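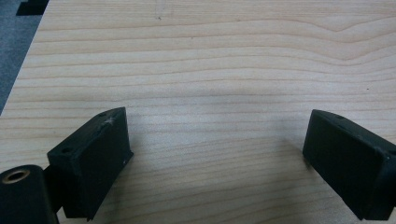 Figure 3. Table surface, light wood finish, with grey carpet beyond the edge.

Print this article | E-mail this article
Reading time: 6 minutes

4.2 Labelling practice and the half-life of good intentions

Participants were asked at intake whether they labelled the chargers and power bricks in their home offices. Most said they did. When we asked to see a label, the conversation tended to move on to the weather. Of the 357 power bricks catalogued across the sample, the great majority carried no mark beyond the manufacturer's own, printed in grey on black at a size apparently intended for insects.

Where labels did exist, they fell into the types proposed by Tu and Khoury in their earlier pilot: device name, room name, owner's name, date of purchase, and a residual class the authors call "expressive". The last includes "NOT THIS ONE" and, in a household in Tustden, "ask Jeanie". (Jeanie Mowat, our second author, wishes it noted that she is no relation to that Jeanie.)

Device names aged worst. A label reading "new laptop" is accurate for as long as the laptop is new, and several had outlived two successors. Room names did better until somebody moved the printer. Owner's names were the most durable, although in shared houses they were treated as an opening bid.

We had expected colour-coded tape to outperform handwriting, following the Skanden trial. It did, for people who could remember the code. Participants who had written the key down had, as a rule, saved it on a computer whose charger they were looking for at the time of interview.

4.3 The drawer

Every household kept a drawer. We did not set out to study the drawer, and the interview schedule drafted by Yen-ting Wan makes no mention of it, but participants raised it unprompted and usually with an apology. Its contents were described as spares. Asked what a given item was a spare for, respondents offered a plausible device in five cases out of 6 – a rate that fell sharply once Ka-ming Yau began asking them to plug it in.

Disposal was rare. The Leung scale of reluctance to discard, adapted here with minor changes to wording, produced scores bunched so tightly at the upper end that we cannot usefully report a spread. A follow-up in August will test whether a recycling tub placed beside the desk alters behaviour. The Isach group tried something similar and got its tub back full of other people's batteries.

We use cookies to improve your experience on this site. Accept | Manage preferences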